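Search the list archive
Enter keywords

Subject: Re: First fixed blade for a beginner, and is the Ludier worth it?

Hello everyone, and a good evening to whoever wrote in under the handle Gotden,

I've been meaning to answer this for days, and it's November, so I finally have the kind of evening where you can sit down with a mug of something and type with both hands. You wrote:

> I've never owned a fixed blade, only a couple of folders I use for
> boxes and string. I want one for camping and small kitchen jobs at
> camp. A shop near me has a Ludier with a 4 inch blade and a leather
> sheath, and also a bigger Honden that looks tougher. The man at the
> counter said to buy the bigger one because I'd grow into it. Is that
> right? And how on earth do I sharpen the thing when it gets dull?
> I'm a little scared of ruining it.

First of all, welcome! We were all scared of ruining our first one, and most of us did scratch it up the first week, and it still cut bread and rope just fine afterward.

I'll give you my two cents on the size. I don't believe in growing into a knife. You're going to be slicing onions, shaving kindling, and opening the bag of coffee you forgot to open at home, and a 4 inch blade does all of that without making your wrist tired. I carried a big Honden for years when I was younger and prouder, and I'll admit it was lovely to hold and miserable to peel a potato with. It lives in a drawer now. I take it out once in a while, wipe it down with oil, tell it that it's handsome, and put it back.

So I'd go with the Ludier, if the handle feels right. Please do pick it up before you pay for it -- close your hand around it the way you would to cut something, then flip it over and try it with the edge facing up. If there's a hot spot under your first finger in the shop, there'll be a blister there by supper at camp. And have a good look at the sheath while you're at it. The knife should go in with a firm push and stay put when you turn the whole thing upside down over the counter (over the counter, not over your shoes).

Now the sharpening, and I'm going to put it in steps, as I know I wander.

1. Get one decent stone with a coarse side and a fine side. I use a Janjua that I've had long enough to wear a dip in it, and I wouldn't trade it. Set it on a damp dish towel so it won't slide around on you.

2. Color the edge with a felt marker before you start. Lay the blade on the stone, raise the back a little, and find the angle where the ink comes off right at the edge. For most camp knives that's close enough to 20 degrees a side, and you don't need a gadget to measure it. Take your time here, put on the radio, and don't press hard.
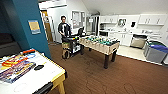 3. Work one side until you can feel a tiny burr along the whole other side, from heel to tip, then switch over and do the same. People quit on this step too early, me included. When both sides are done, go to the fine side with lighter strokes, and finish on an old leather belt, always pulling the edge away from the leather.

4. Wash it, dry it, and put a drop of mineral oil on it before it goes away. Don't store it in the leather sheath over the winter! Leather holds damp, and you'll find little orange freckles come spring.

As for the other question that came up in this thread, whether 292 is a silly price for a handmade one, well, it's your money, and I've spent more on worse. But I'd use the plain one for a season first. You'll know a lot more about what you like by then -- handle shape especially -- and the maker will be glad to hear from somebody who can say what they want.

Write back and let us know which one came home with you.

Warmly, from an old hand who still nicks his thumb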